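Tuesday, bed bay, Prirkgate hall. Fault on the sheet-straightening task, right arm stopping mid-reach. 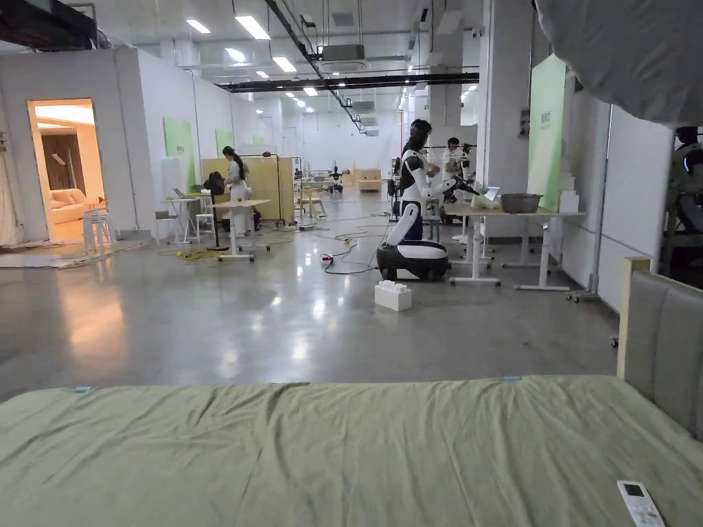 *Bed bay with the two blue tape marks on the sheet, table bay beyond.*

Third stop this week with the same signature. The arm goes out towards the far tape mark, slows, then the joint controller drops to hold and the base refuses any drive command until the whole stack is restarted. No contact with the headboard on any of the three. The operator console gives only "following error, shoulder", no value.

Pulled the logs after lunch. Commanded and measured position agree until the elbow is nearly straight, then the measured value freezes for 176 ms while the command carries on. Limit in the config is 6 degrees. So the trip is correct and the limit stays where it is. The encoder reading is what goes stale.

Checked so far:

- Shoulder connector reseated, pins clean. No change.
- Arm moved by hand through the full reach, power off. No binding.
- 400 slow cycles with the arm kept low, no stops.
- Full reach repeated with the Petley cable loom unclipped at the upper arm. No stops, but I ran out of time and the sample is small.

The last one points at the loom being too short between the clips. Homa Rahimi saw much the same on the Stestness arm in March and fixed it with a longer service loop. She wants the bend radius measured before anybody cuts anything, and I agree.

Safety note, separate from the cause: after the trip the arm holds its pose with brakes on, but the gripper keeps its last force. On the second stop it still had a fistful of sheet and I had to pull the fabric out by hand. Gripper should open on a command from the console after a hold. It does not at present. Until it does, use the e-stop before reaching in – a hold on the screen is not enough.

Floor cables between the tables also need routing before the base drives that way again.

To do:

- Fit spare loom, Hijazi part, 600 mm between clips.
- Repeat full reach, same speed, tape marks left where they are.
- Log the encoder timestamp as well as the value.
- Raise gripper release as its own ticket. Homa has the controller source.

Bed task stays off the schedule until the reach test passes.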